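Style > Makers > Knitwear

The Slow Sweater Comes to Brenville

238 shares | 3 comments

By the time I reach the top of the stairs at Kosov I can already hear the machines, a dry zipping noise that goes back and forth like somebody sharpening a very long knife. The studio has one long room over a shoe repair shop, and on the morning I visit every window is open and there is mohair in the air. I love it immediately.

Kosov makes sweaters, and only sweaters. Emiko Takagi started the label after eleven seasons of pattern work for other people, and her new collection, Skarketti, has 11 pieces in it. You could fit the whole thing in a decent suitcase. It is also the most exciting knitwear I've seen this year, and I have looked at a lot of knitwear.

The name comes from a village joke of her grandfather's that she refuses to translate. The clothes need no translating at all. There's a rib-knit pullover the color of wet slate with sleeves set so far forward that your arms seem to hang differently once you have it on. There's a cardigan with no buttons and a collar that folds over twice (my favorite, I tried it on three times). And there's the big one, a floor-length coat in undyed wool that takes 22 hours on a hand-operated flatbed machine and then another two days of linking and pressing.

"I wanted weight," Takagi says, dropping the coat over my shoulders. "People think a light sweater is a luxury sweater. I like to know I'm wearing something."

You do know. It's like being hugged by a very calm bear. 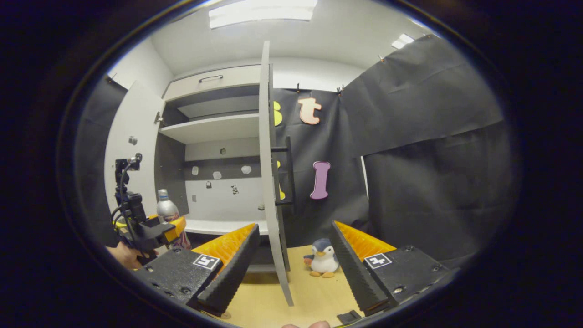 Cabinet with its doors open, on a wood-grain tabletop.

The yarn is spun at Sakai, a small mill an hour north of Brenville that nearly closed in December. Takagi buys the odd lots, the cones left over when a bigger customer changes its mind about a shade, and she designs from whatever arrives. That explains the palette – mustard next to a brownish plum, a green that is almost gray – and why some pieces will never be repeated. One striped vest exists in four copies. When the rust-colored cone ran out halfway up the fifth, she unraveled it and made a hat.

Her finishing is where I really fell hard. Turn any Skarketti piece inside out and the seams are as good as the front, every loop picked up by hand, no overlocking anywhere. The shoulder tape is knitted too. Even the neck label is a little knitted square, tacked at the corners so it won't scratch.

The coat is $900, which is a great deal of money. The pullovers come in well below that, and repairs are free for as long as the studio is open. On the pressing table I spot a gray crewneck from her first season, back to have an elbow rebuilt in bright yellow. It looks better than it could have done new.

Orders for fall are being taken now, by appointment, one customer at a time. Bring a T-shirt to wear underneath and leave yourself a whole afternoon.

3 comments

marlthread: I have the striped vest!! Didn't know there were only four. Wearing it to everything from now on.

Joan P.: Does she make anything for people who can't wear wool next to the skin? Would love a cotton version of that cardigan.

knitsandpurls22: Hand linking on every seam is no joke, my eyes hurt just reading it. Gorgeous work.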